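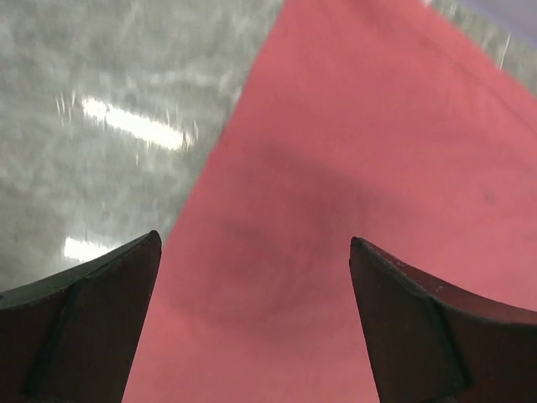 Wasn't the grip limit supposed to catch this before the wrist did? That was the first reply on the shared page this morning, before I'd even typed up my notes, and yes, it was supposed to. It didn't, and I've spent most of the day finding out why.

2022-07-14, Nkuna cell, cloth pickup

So, what happened. I was running the red cloth again with the new approach (come down with the fingers open, straddle a bit of fabric, close, lift) and on run 412 the arm kept going down after the fingers had touched the table. Not fast, it was on the slow profile, but it leaned. I heard the mount creak, hit the stop, and the arm held where it was with both fingertips pressed into the cloth. No error on the pendant. Nothing! The Tesdale controller thought everything was fine and was waiting for me to let it carry on.

No one was inside the line, me included. Writing it up as a safety matter anyway. An arm that pushes into a table and reports nothing would push into a hand the same way, and we do reach in there to reset the cloth.

First guess was depth. The gray surface is shiny and the lights come back off it as two white bars off to the left of the cloth, so I figured the height estimate had grabbed a reflection and put the table lower than it is. I really wanted it to be this. I threw a matte sheet over the work area and tried again with the stop in my hand, and it leaned just the same. So the glare is ugly and I'd still like it gone, but it isn't our fault today.

Second guess, wrist calibration. Redid it. Fine. Wasted lunch on that.

Then I went and read the contact threshold off the controller instead of out of our config file, which I should have done at nine o'clock. Our file says 3 newtons. The controller said 16. The file is loaded at startup, and after the Prindel fingers went on somebody (me, I'm pretty sure, it's my login) loaded their gripper profile by hand on top of it. That profile brings its own contact value along and quietly writes over ours. It's a sensible number if you're picking up machined parts. For cloth on a hard table it's hopeless, you've bent something before it notices.

Why it took so long to show up: the old approach stopped at a fixed height above the table, so the contact check hardly ever had to do anything. The new one goes down until it feels something. Take away the height stop and the threshold is all there is. I knew that when I wrote it and I still didn't check the number. Ugh.

Put it back to ours, power cycled, read it back from the controller, did 3 descents onto bare table and then went back to the cloth. It stops on touch now, you can see the fabric dimple and that's it. Picked it up fine on the first close, then dropped it on the lift, but that's a different page.

Checked the fingers off the arm. Tips are okay as far as I can tell by eye. One mounting screw had backed out a little, so I put thread lock on it and marked it with paint pen. If the paint line has moved next time you look, tell me before you run anything.

Things I changed:
Startup script now loads the Prindel profile first and our file second.
Script reads the threshold back and refuses to enable the arm if it doesn't match the file.
Height stop is back in as a backstop, set just under the table surface.

Still to do:
Ask Irkgate if their cell has the same hand-loaded profile. They copied our setup when they got their fingers, so I'd bet on it. Sent them a message, no answer yet. If you talk to them before I do, tell them to keep hands out and read the value off the controller, not the file.
Find out from Tesdale whether an overwritten safety value can be made to throw a warning. The manual is vague.
Side load on the fingertips is a hole in all this. The contact check only looks straight down, and I haven't tried dragging a tip into anything. Want a second person on the stop for that one.

Cell is tagged out until somebody other than me has read through the startup script.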